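# If a robot arm stops while it's inside a computer case

Notes from the Astgate repair bench, updated May 15, 2024 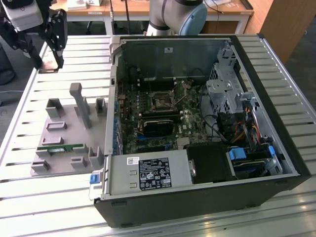

*Tower on its side with the side panel off, small board in the fixture to the left.*

We had an arm stop on us halfway through lowering a board into a case. It didn't drop the board and it didn't let go either. Elba Ulloa reached in to take it, the controller recovered on its own, and the arm carried on down with her hand next to it. She got a bruised knuckle. The board was scrap.

These are the steps we use now.

**Stop it properly first.** A paused arm can start again. Press the emergency stop and leave it pressed until your hands are out. The pause button on the screen doesn't count.

**Hold the part before you open the gripper.** On ours the fingers stay shut when the power goes, but check yours. Support the board by its edges, then use the manual release.

**Don't pull the arm sideways.** Inside a case there are memory slots, cables and the CPU socket to catch on. Lift straight up. If it won't lift, get a second person to work the brake release while you take the weight.

**Look at the socket.** Bent pins are easy to miss. Use a torch held low to one side and a magnifier.

**Unplug the tower.** Pull the mains lead out of the power supply as well as switching off at the wall, and leave it a few minutes before touching anything.

**Write down the fault code before you reset.** Ours was 2212, which Chenxi Cai traced to a worn cable at the wrist. It had been showing up in the log for 21 days and getting cleared each time.

**Restart slowly.** Run the first cycle with no part in the gripper, at the lowest speed, with one hand by the stop. We do 6 empty cycles before going back to normal.

Wrist cables are now checked every 500 hours - sooner if the arm has had a knock. Jianguo Feng keeps the spares in the drawer under the bench. The next full check is in July.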